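Questions about the Flondley shared solar and battery project
22 Mar 2019
By the Wivov project team
2 min read

Who is this for?
Anyone with an electric meter in Flondley, renters included! You don't need a sunny roof, or any roof of your own, because the panels all sit together on the old Sheehan pasture, and your share simply shows up as a credit on your monthly bill.

How big is it?
We're planning 1192 panels, plus a battery shed by the gate. The battery should carry the pump house and the clinic for about 8 hours if the main line goes down — which, as anyone who lived through last October knows, it sometimes does. 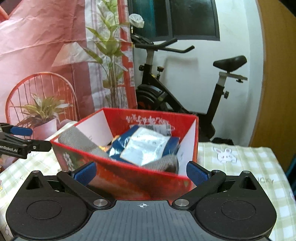

Will my lights stay on in an outage?
Not at first, I'm afraid. The battery serves those two buildings only, and reaching the houses would mean new switches along Plirkov Road (we'd love to get there, but it's a bigger job and we don't have a price yet).

What if I move away?
If you stay in Flondley, your share goes with you. If you're leaving town, you can pass it to a neighbor or hand it back to us, and we ask for two months' notice so the paperwork can catch up.

When can I sign up?
Forms are at the town library now, and you're welcome to take one home and think it over.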